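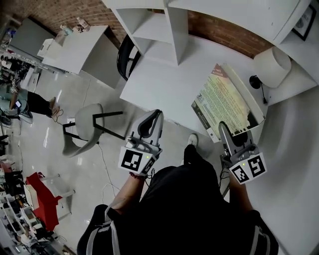
Figure 6. White desk, seen from the standing position.

4.3 Setting the sitting and standing heights

These steps are for the Trokel height-adjustable desk frame with the Lykkegaard hand control. Complete section 4.2 (leveling the feet) before you begin.

1. Plug in the power cord. The display shows three lines.
2. Press and hold the DOWN button until the desk stops at its lowest point. Keep holding until the display shows a number. The frame now knows its zero position.
3. Sit on your chair with both feet flat on the floor. Press UP until your elbows are at the level of the desktop.
4. Press M, then press 1 within five seconds. The display blinks two times and the sitting height is saved.
5. Stand up, in the shoes which you normally wear at work. Raise the desk in the same way and save this height with M and 2.

Note: If you wait too long after M, nothing is saved. Please repeat the step.

Note: To save a new height over an old one, do the same steps again. It is not necessary to delete the old height.

CAUTION: Keep at least 40 mm free between the desktop and any wall, window sill or cabinet. Fingers can be crushed in a smaller gap.

CAUTION: Do not move the desk up and down without pause. After two minutes of movement the motor must rest for 14 minutes. If the display shows HOT, wait until the message goes away by itself.

6. Check the cables at the highest position. No cable may be tight. If one is too short, use the Natlow extension, part 1443.

If the desk stops at different heights on the left and on the right, repeat step 2. If this does not help, see section 7, error E04.

Flernham desk frames, set-up guide, October edition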